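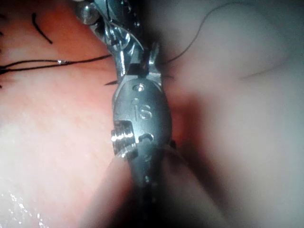 Utadby, August

4. Stitching as a benchmark for fine chores

4.1 Why sutures in a paper on household work

Most of the tasks in this paper are dull ones. Folding, wiping, sorting screws into bins on the shop floor at Verkon. The suture task is the outlier and reviewers of an earlier draft asked why it stays in. Short answer: thread. Mending a seam, tying a bag, lacing a boot, bundling cable at a bench - all of them need a machine to handle something thin and limp that will not hold its shape. Two-arm surgical tools are built for that and we wanted to know what is left to solve when the hardware is already good. The steel wrist with its small pulley and pins is a much finer hand than anything we could put in a kitchen.

Scoring follows the Niskanen chore scale, 1 to 7, where 5 means a person would accept the result without redoing it. A stitch gets one score for placement, one for the knot, one for thread left lying about. Last one matters more than we expected. In a home, leftover mess is a new chore.

Fig. 7. One stitch tied at the upper-left end of the cut, the rest still open. Strand from below the incision runs to the jaws of the right tool. Loose thread at left and along the bottom.

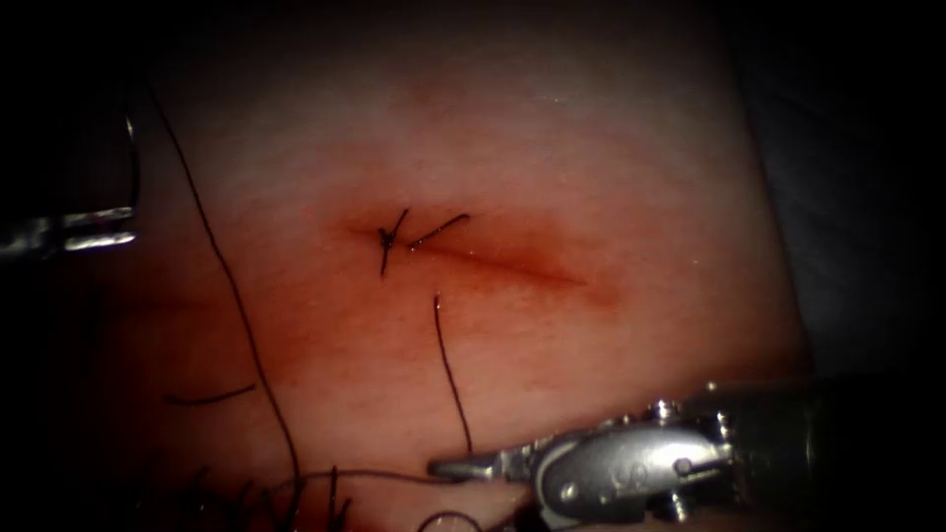

4.2 Knots and slack

Placement was the easy part. A straight cut gives the planner a line to follow and it mostly follows it. Knots are where the scores drop. The loop has to stay open around one gripper while the second tool goes after the other end, and every strand in view is the same black. Our tracker swaps strands when they cross. Old tails make it worse - a cut end a short way from the incision looks just like a live one, and the policy will sometimes plan a grasp on it.

We tried masking finished knots out of the input. Helped with the tails, hurt the tension estimate, becuase the mask also hid thread that was still in use. Dropped it. The Taston planner keeps a list of strands it has let go of and ignores them for the next 1000 control steps, which is crude but holds up better.
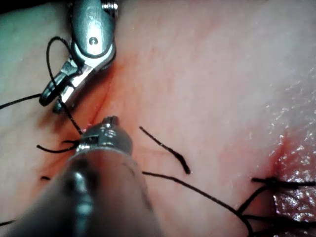
4.3 Does any of this carry over

Partly. Grasp timing carries over to the lacing task with no retraining. Slack control does not, a bootlace is to stiff and the policy pulls too hard. The needle has no match in our chore set apart from mending, and there the cloth moves in a way the pale tissue under these tools does not prepare it for.

So, can a machine do the mending yet? On our numbers no. It can do single steps of it, with good tools and a person close by to restart it. Full log of the 1555 scored grasps is in the supplement, along with the seam results from the Verkon bench.
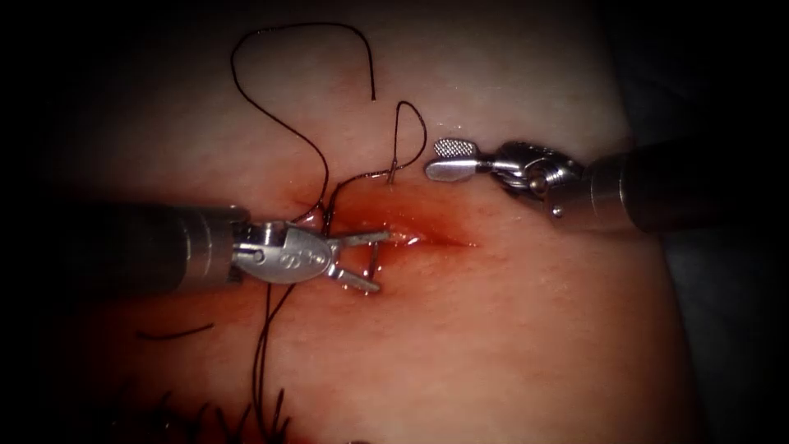 Section text by the Niskanen bench group, Utadby

Note on the needle pass. Scored apart from the knot. Jaws open, needle partly in at the edge of the cut, second grasper waiting over the surface - this is the point where we let the operator take over if the loop above looks wrong. Takeover counts as a fail for that step only.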